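Home & Handy
Search tips, tools, rooms
Home Kitchen Workshop Storage Cleaning About

The Stuff Under and Around the Desk

By Mei-kuen Ng
2019-10-23

14 comments

I have written on this page about drawers, spice jars and the correct way to fold a fitted sheet (there isn't one). What I get letters about is cords. People will happily live for years with a floor that looks like somebody dropped a pot of spaghetti, and then one December evening they catch a toe on it while carrying soup.

So, cords. Set aside an afternoon. You will want a roll of hook-and-loop tape, a marker, masking tape and a cushion for your knees, which will have opinions by the end.

Start by unplugging. All of it, yes, even the thing you're afraid of. Shut down whatever needs shutting down first, then pull every plug and lay each cord out straight. You'll find at least one that goes from the power strip to nothing at all. In my house it belonged to a Bunditz foot warmer that we gave away before the last move. The foot warmer left and the cord stayed on, like a cousin.

Label both ends before you plug anything back in. A scrap of masking tape folded into a flag is fine. Write what the thing is: "lamp," "printer." Don't write "black one." I did that, and I own nothing but black ones.

Shorten what's too long. Most cords are made for a room twice the size of yours. Fold the extra back and forth into a loose bundle the length of your hand and wrap the tape around its middle. Don't wind it tight around your elbow like a garden hose, and don't use wire twists from the bread bag, which can nick the covering. Extension cords on reels should come all the way off the reel if they're feeding anything hungry.

Now look at where your power sits. If it's out in the open floor, every cord has to travel to reach it, and they all take the scenic route.
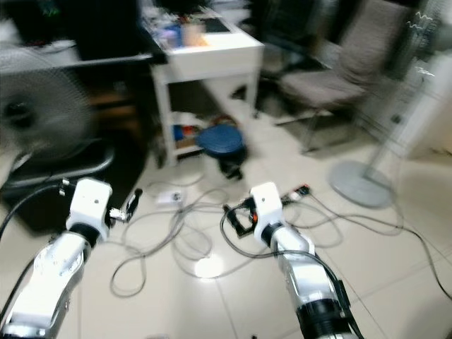
Power in the middle of the tiles, cords in every direction, and the desk standing back from it all.

Tile is the worst floor for this, in my view. Carpet at least holds a cord where you put it. On glossy tile the loops slide wherever a foot sends them, and you can't tuck anything under an edge. Run the cords along the grout lines toward the nearest wall and hold them down with low cord covers, the kind with a sloped side. Lakasska makes a gray one that I've had for 2 years and walked on daily. Don't hide cords under a rug. They can overheat there, and you'll trip on the lump anyway.

Get the power strip up off the floor if you can. Under the desktop, toward the back, is a good spot on most desks. If yours has a lower shelf, that will do as well, provided you leave air around the strip and don't bury it in notebooks. Never plug one strip into another. My brother-in-law Lau calls this "extending the extension," and he is not allowed to help.

While you're down there, do the desk. A desk with one drawer is a test of character. Put in the drawer only what you reach for every day, and let the lower shelf take bins with fronts you can see into. Small loose things on a low shelf drift to the back, where it's dark, and you buy them again. I have 6 staplers.

The top gets one container for pens and scissors. One. The second container is how it starts.

Last, mop. You'll never see that piece of floor so bare again, and what's been living under the cords is best not discussed. Let it dry completely before a single plug goes back in.

A reader asked whether the Zurken cord box is worth the money. It's a box with 2 holes in it. I have one and I like it, but a shoebox is not a substitute: cardboard and warm plugs shouldn't share a home.

Next time: the junk drawer, if I can get it open.

Share 31
More in Storage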